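Brush Sorting Moves to the Two-Arm Station at Warndale

Beginning in January, the finishing department at Warndale will transfer the sorting and return of paintbrushes from the hand bench to the new two-arm station. The change follows a trial period on the second shift and was approved by Dymphna Cronin, Director of Operations, after consultation with the department.

Employees in finishing will know the task well. Brushes come back from the paint rooms in mixed lots of 140, are separated from their trays, checked at the ferrule, and laid out for the next shift. The work has always been assigned by rotation, and the last two employee surveys named it as a leading source of wrist and shoulder complaints. Under the new arrangement, the arms will lift the brushes from the tray and the table and pass them for placement. Inspection of the bristles and the ferrule remains a human responsibility, and no lot may be released without an operator's initials.

The station is being taught one movement at a time. Tianyou Song and Kam-wah Liao, both formerly of the hand bench, have led this work since the equipment was installed. They report that a brush lying flat on the wood and a brush leaning out of a paint tray call for quite different approaches, and that the thin black handles require a careful setting of the fingers. Their notes are kept in the binder at the station and may be read by any employee. 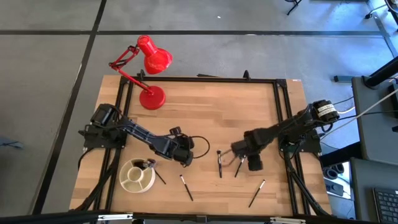
What Changes for Staff

No positions will be eliminated as a result of this transfer. The two rotation places at the hand bench will become station operator places, with the same hours and a revised job description. Operators will load lots, watch the arms during each run, clear dropped brushes when the arms are stopped, and complete the inspection. Pay grades will be reviewed by Human Resources before the end of the first quarter.

Training is open to all finishing employees who have completed their probation. Each course includes classroom instruction and supervised practice at the station. Employees who prefer to remain in packing or mixing may do so – please tell your supervisor in writing. Registration forms are available from Nataša Papadopoulos in the training office.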